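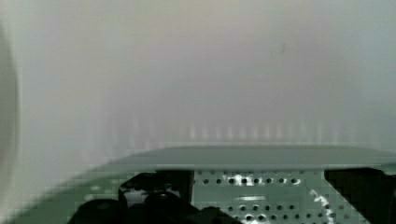

Kutside Student Service Council – minutes
27 Feb 2019, Imrie Hall, upstairs room

Present: Brittany Kennedy (chair), Thilini Kanagaratnam (minutes), reps from nursing, music, rowing, both first-year dorms. Apologies from the chess club.

1. Last minutes
Approved. One fix – the Rastirdale food pantry thank-you went to the wrong address, Thilini to resend.

2. Read-a-thon for Kilia House
Raised so far: $213 from the bake table, $167 from the dorm jars. Online page not counted yet, Brittany waiting on the login. Music rep asked if we can keep the page open past the event. Yes, two weeks.

Reading slots: 124 half-hour slots to fill, overnight ones mostly blank. Rowing will take the 4 to 6 a.m. block since they are up anyway. Nursing can't do overnights, clinicals. Brittany to email the sororities again.

Long talk about what people are allowed to read. Agreed anything goes before 9 p.m. as long as it's OK for kids, Kilia House families will be there. No textbooks – tried last year, people left.

Dare list: Brittany will read in a chicken suit if we hit the goal. Music rep offered to sing a whole chapter. Dean has not answered about the pie.

3. Tutoring at Rastirdale Elementary
Around 40 signed up, fewer have done the background form. No form, no van. Thilini has paper copys, pick up from her mailbox. School wants the same tutor with the same kid thru June if possible. Nursing rep worried about finals week, school says skipping that week is fine.

4. T-shirts
Green or gray. Vote: green. Back print to list sponsors, so need sponsor names before we order. Dorm rep to get a second quote, first one seemed high.

5. Other
Key to the supply closet is missing again. Whoever has it please drop at the Imrie front desk.
Rowing wants to do a blood drive in the fall. Put on next agenda.

To do
Brittany – page login, sororities, chase dean
Thilini – resend letter, forms, slot sheet
Dorm rep – shirt quote

Closed 8:50. Next meeting same room, time to be emailed.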